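紙の辞書で小説を一冊読み終えた

2019-04-28

カテゴリー:読書、英語

英語の小説を紙の辞書だけで読み終えた。題名は Orley、全部で123ページ、8章の薄い本だ。始めたのは1月で、途中で放り出していた時期もある。読み終えたら書くと前に予告していたので、やり方と、やってみて困ったことを書いておく。長くなった。

先に断っておくと、私は英語が得意なほうではない。学校を出てからは仕事で短いメールを読むくらいで、小説は学生のときに課題で読まされたきりだった。その課題も、友人のノートを借りて済ませたところがかなりある。最後まで自分で読んだ英語の本は、子ども向けの動物の本だけだ。

本は古本屋の棚で見つけた。背表紙が日に焼けて題名が読みにくくなっていて、中を開くと活字が大きめで行間が広かった。この活字の大きさが決め手だった。英語のペーパーバックは字が細かくて紙が灰色のものが多く、開いただけで気持ちが引けてしまう。Orley はその点が楽だった。作者の名前は知らなかったし、いまもこの本のほかに何を書いた人なのか知らない。奥付のページが切り取られていて、いつ刷られたものかもわからない。

話の中身も少し書いておく。Orley というのは川沿いの村の名前で、そこへ測量の仕事で来た男が、下宿の主人と折り合いが悪くなり、冬の間じゅう口をきかずに暮らす。大きな事件は起きない。橋の架け替えの話が持ち上がって、村の人が賛成と反対に分かれ、春になるころに立ち消えになる。筋だけならそれで全部と言っていい。川の名前は Greto という。最初の章で Greto を人の名前だと思い込み、しばらく変な読み方をしていた。Greto が増えて牧草地まで来た、という文があって、太った人の話なのだろうかと悩んだ。

電子辞書もスマートフォンも使わないと決めたのは、前に挫折したときの経験からだ。スマートフォンで単語を調べると、調べた直後に別の画面を開いてしまう。天気を見たり、届いていた連絡に返事をしたりして、本に戻ったときには前の文を忘れている。意志の弱さの問題だと言われればそのとおりで、私の場合は機械を別の部屋に置くのがいちばん早かった。

使った辞書は、高校の入学のときに買わされた中型の英和辞典だ。実家の押し入れに残っていたのを正月に持って帰ってきた。箱は捨てられていて、表紙の角がつぶれている。見返しに旧姓の友人の名前が鉛筆で書いてあり、どういう経緯でそうなったのかまったく思い出せない。私の辞書が向こうの家にあるのかもしれない。中の書き込みも自分の字ではないところがあるから、たぶん途中で取り違えたのだと思う。卒業までどちらも気づかなかったことになる。

紙の辞書を引くのは、最初はひどく遅かった。アルファベットの順番は知っているつもりでも、m と n のどちらが先だったか、q はどのあたりか、いちいち頭の中で歌わないと出てこない。薄い紙は二枚いっしょにめくれる。目当ての語を通りすぎて戻り、戻りすぎてまた進む。一つ引くのに時間がかかるので、一ページ読むのに一晩使った日もあった。

ただ、二週目に入ったころから手が慣れてきた。s の項がやたらに厚いこと、x がほとんどないこと、c が思ったより長いことを指が覚えて、最初に開いた位置がだいたい合うようになる。速くなったといっても電子辞書にはかなわない。それでも、引くのが面倒で本を閉じるということはなくなった。

朝の6時に起きて、出勤前に40分読むことにした。夜は駄目だった。夕食のあとだと眠くて、同じ行を何度もたどって終わる。朝は朝で寒く、1月のうちは膝に毛布をかけて、ストーブが効いてくるまで手袋をしたままページをめくろうとしたが、辞書の紙は手袋ではめくれない。指先の出る手袋を買おうかと迷っているうちに寒い時期が終わった。

単語帳は作らなかった。学生のころの経験で、単語帳を作ると単語帳を作ることに熱中し、線の色を決めるあたりで満足してしまうのがわかっていた。代わりに、引いた語の横に鉛筆で小さく点を打つことにした。本ではなく辞書のほうにだ。同じ語をまた引いたら点が増える。あとで見ると、自分がどの語を覚えられないかがよくわかる。

点がいちばん多くなったのは ledge だった。窓の下の出っ張りのことで、主人公がそこにしょっちゅう物を置く。帽子を置き、手紙を置き、食べかけのパンを置く。出てくるたびに、見たことはある、という感じだけがして意味が出てこない。辞書を開いて点を見つけ、またこれか、と思う。最後の章でようやく引かずに読めた。

反対に、一度引いただけで忘れなくなった語もある。thaw がそうだった。雪や氷が解けること、という説明を読んだ朝に、ちょうど屋根の雪が落ちる音がした。こういう偶然は頼んで起こせるものではないから、勉強法としては役に立たない。

困ったことの話をする。

まず、辞書に載っていない語がある。中型の辞典だから当然で、測量の道具の名前や、村の人が使う言い回しが載っていない。はじめのうちは気になって、職場の昼休みに調べたりもしていた。しかしそれをやると、結局画面で調べていることになる。途中からは、載っていない語は読めないままにしておくことにした。道具の名前がわからなくても、男がそれを肩にかついで坂を上っていることはわかる。重そうにしていることもわかる。それで先に進めた。

次に、簡単な語ほど引いても解決しない。get や take や set の項は何段にもわたって続き、読んでいるうちにどの文のために引いたのか忘れる。set up や set off ならまだ見当がつくが、set about が出てきたときはお手上げだった。例文を全部読んで、いちばん近そうなものを選んで、それでも合っているかどうか自信がない。合っているか確かめる相手がいないのが、独りで読むときのつらいところだ。

それから、会話の主が誰なのかわからなくなる。この作者は「と彼は言った」にあたる部分をあまり書かない人で、食卓の場面などは誰がしゃべっているのか見失う。下宿の主人も、その弟も、主人公も、みんな he だ。第三章の食事の場面では、主人が弟を叱っているのだと思って読み終え、第四章に入ってから、叱られていたのは主人のほうだったと気づいた。戻って読み直すと、たしかにそう書いてある。主人が黙って皿を押しやるところの意味が、まるで違ってしまった。

この読み違えは、悔しかったけれど面白くもあった。翻訳で読んでいたら、言葉づかいの違いで兄と弟がすぐ区別できたはずだ。日本語なら「おれ」と「ぼく」に分けるかもしれないし、「兄さん」と一言入れるかもしれない。英語のほうにはその手がかりがなく、言っている中身で判断するしかない。そういうことを、本で読んで知識としては知っていたが、実際に間違えたのは初めてだった。

2月の終わりから3月の途中まで、まるまる読まない時期があった。理由は風邪で、治ったあとも早く起きる習慣が戻らなかった。第五章の途中で止めたままの本が食卓の隅にずっとあり、上に郵便物が積もっていった。このときはもうやめるつもりだった。第五章は橋の費用をめぐる話し合いが延々と続く章で、木材の値段がどうの、誰がいくら出すだの、引いても引いても面白くならない。

再開できたのは、飛ばしたからだ。話し合いの残りを読まずに第六章に移った。あとで戻って読むつもりで、鉛筆で印をつけておいた。第六章は主人公が熱を出して寝込む話で、病み上がりの身にはよくわかり、すいすい進んだ。水差しが遠くて手が届かない、という描写が一ページも続く。飛ばしたところは、全部読み終えたあとに戻って読んだ。結末を知ってから読むと、話し合いで黙っている人が誰なのかに目が行って、前より退屈しなかった。順番どおりに読まなければいけないという決まりはないのに、ずっとそう思い込んでいた。

場所の話も少し。最初は食卓で読んでいたが、辞書と本を並べて開くと皿を置く場所がなくなり、家族に嫌がられた。3月からは机で読んでいる。明るい色の木目の机で、細い筋が横に走っている。上から明かりが当たると真ん中のあたりが少し光る。本の紙が白くないので、下が明るい色だと字が追いやすい気がする。気のせいかもしれない。 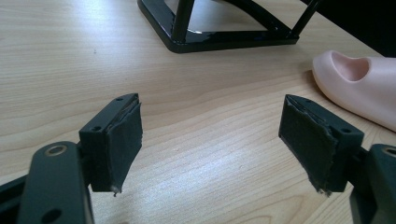

Reet Priedītis から、前に途中経過を書いた記事にコメントをもらっていた。わからない語を一つずつ引くのは二回目にして、一回目は辞書を閉じて章の終わりまで読んでしまうほうがいい、という意見だった。自分は Sales という短編集をその方法で読み、一回目に半分しかわからなくても二回目で困らなかったそうだ。引くのが先だと文の調子が耳に残らない、とも書いてあった。

これは試してみた。第七章を、まず辞書なしで終わりまで読み、翌日から引きながら読み直した。結果を言うと、私には合うところと合わないところがあった。

合ったのは、場面の区切りが先につかめることだ。男が部屋を出て、川へ行き、戻ってくる。この大きな動きが頭に入っていると、細かい語を引いているときに迷子にならない。引かなくていい語の見分けもつくようになった。木の名前や布の名前は、一回目で見当をつけたとおりに置いておいて問題がなかった。

合わなかったのは、思い込みが残ることだ。一回目に勝手に作った筋が頭にあって、二回目に正しい意味を引いても、なかなか考えが動かない。第七章に、主人公が下宿の鍵を返しそこねる場面がある。一回目の私は、鍵をなくしたのだと思って読んだ。二回目に引いてみると、なくしたのではなく、返そうとして出した手を引っ込めている。文の上ではそう納得したのに、章の終わりまで、なくした鍵がそのうち見つかるような気がして待っていた。

だから第八章は前のやり方に戻した。どちらがいいというより、章の中身によるのだと思う。人が大勢出てくる章は先に一度通したほうが楽だし、二人だけの静かな章なら、はじめから引きながら読んでも困らない。コメントへの返事が遅くなってすみませんでした。文の調子が耳に残るという点は、私はまだそこまで行っていません。

最後の章のことも書いておく。結末に触れるので、これから読む人は次の段落を飛ばしてほしい。手に入りにくい本だから、読む人がいるかどうかはわからない。

冬の間口をきかなかった下宿の主人と主人公は、別れの朝にも仲直りをしない。主人が馬車の時刻を教え、主人公が礼を言う。それだけだ。ただ、その時刻の言い方が、第一章で主人公が着いたときに主人が言ったのと同じ言葉になっている。これに気づいたのは、第一章でその一文にひどく時間をかけていたからだった。from the hour という簡単な言い方がどうしても飲み込めず、辞書の h のところを長いこと見ていた。すらすら読める人なら、第一章の一文など忘れているかもしれない。いや、読める人は読めるで気づくのだろうが、私は遅かったおかげで気づけた。

読み終えた朝は、特に何もしなかった。時間が来たので本を閉じて仕事に行った。昼に弁当を食べながら、もうあの村の続きがないのだと思って、少し手持ちぶさたになった。

次に何を読むかは決めていない。候補は Tutik という題の中編で、同じ古本屋で買ってある。こちらは活字が小さく、開いてみると手紙だけでできている話らしい。手紙なら誰が書いているかは最初に名前があるので、話し手を見失うことはないはずだ。ただし最初のページをのぞいたら、知らない語が Orley の倍くらい目についた。連休の間に一通目だけ読んでみて、駄目そうなら別のものにする。

辞書のほうは背の糊がとうとう割れて、p のところで二つに分かれかけている。布のテープを貼って直した。テープの厚みのせいで前より開きにくくなったが、買い替える気にはならない。点のついた語がもったいないからで、それと、見返しの名前の友人に一度聞いてみたいと思っている。年賀状の住所がまだ使えるなら、近いうちに葉書を出す。

追記。古本屋の場所を聞かれたが、先月で店を閉めてしまった。棚の本がどこへ行ったのかも私は知らない。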